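August 28, 2019

Van charging, continued from the Flanatdale pages

Back on the Hayes van today, the white electric one that keeps giving up halfway through an overnight charge. Úna Fitzgerald dropped it off before I'd even got my coffee, with a full page of notes from the driver (bless him, he writes down everything). The short version is that it charges fine at Drotville, charges fine on our wall box, and quits at the Flanatdale depot more nights than it doesn't. No warning light on the dash. It just sits there in the morning with half a battery and a driver who has deliveries to make.

Odometer says 3718, so it's practically new, and I was all set to blame the depot wiring and go to lunch. But Úna had already had their electrician look at the outlet circuit and he was happy with it, and the other two vans there charge on the same post with no trouble. So it's this van plus that post. Ugh, the worst kind.

First thing I did was pull the charge log. The van keeps the last 28 sessions, and of course the oldest ones have rolled off, so I can't see whether it was doing this back in March when they took delivery. I would love to know that! Úna is going to ask if anyone kept the depot's own records from then. What I can see is that the failed sessions all stop with the same code, 513, which our manual lists as "supply interrupted" and says nothing more. Thanks, manual.

Then I went over the inlet with a flashlight. Pins are clean, no browning, the little locking pin pops in and out the way it should. The cable that lives in the van is another matter - the strain relief at the car end has a twist in it, and the jacket is scuffed where I think it's been shut in the door. I wiggled it while charging on our box and couldn't get it to drop out. I wiggled it quite rudely. Nothing.
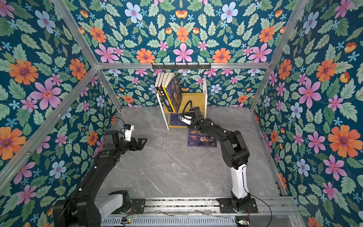
Tried our spare cable next, same box, same current setting, and let it run for an hour while I caught up on the parts order. Also fine, so that told me nothing. I did clip the meter on for that hour and the supply voltage read 115 to neutral on each leg, steady as you like, which is a touch lower than I wrote down last week but well inside what the charger is supposed to put up with. Somebody please check the meter battery before we use it again, the low symbol flickered at me once.

What got me thinking was the driver's notes. He says it never fails when he plugs in and walks away right at the end of the shift. It fails when he sets the timer. I'd read straight past that the first time. The delayed start goes through the van's own clock, the van goes to sleep in between, and then it has to wake up and shake hands with the post again at whatever hour he picked. Drotville doesn't use timers at all, they just plug in. Neither do we!

So this afternoon I set up a delayed start on our box, locked the van, and left it alone properly (no opening the door to peek, which wakes the whole thing up, and which I have done before and felt silly about). It started on time. Second try, longer wait, it started on time again. Third try it started, ran for around 20 minutes, stopped, and there was the 513 in the log. I may have cheered. Úna was on the phone at the time and wanted to know what had happened to me.

One out of three isn't a diagnosis, I know. But it's the first time we've had it fail here, on our own supply, with our own cable, so the Flanatdale post is looking a lot less guilty. I've written the start and stop times on the clipboard by the wall box. My money is on the small battery. If that's tired, the control side could be getting wobbly when it wakes up, and the charger might read the wobble as the post going away. I checked it with the engine-shop tester and it passed, but only just, and that tester was bought for gas cars and I don't trust it much on this one.

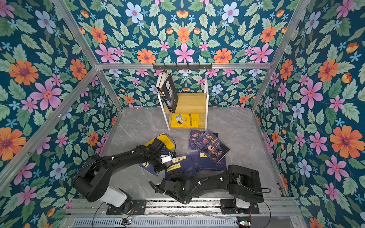 The two-level shelf, with the yellow book lying flat on the lower board.

Called the Gotutlow parts counter about a replacement small battery. They have one on the shelf and will hold it for us under the Hayes account. Also asked whether there's a newer software version for the charger, and the guy said he'd look and call back, and he hasn't. I'll chase him. If there is an update I don't want to load it until we've done the battery swap and run the timer tests again, otherwise we change two things at once and I'll be writing pages like this until Christmas.

Things I haven't looked at yet and should: the ground connection for the small battery (Úna had one loose on a different van and it drove her nuts for days), and whether the depot post has its own power-saving mode. She thinks it might, the display goes dark at night. That would explain why it's so much worse there than here, two sleepy machines trying to wake each other up.

Van is staying with us overnight, plugged in, timer set, spare cable. Please don't unlock it, don't unplug it, and don't move it to get at the lift. The key is in my top drawer. If you're in before me, write down what the wall box display says and leave the van shut until I get there.

Still to do: swap the small battery, repeat the three timer runs, price a new cable for Hayes anyway because of that jacket, and give Úna her clamp back. It's the one with red tape on the handle.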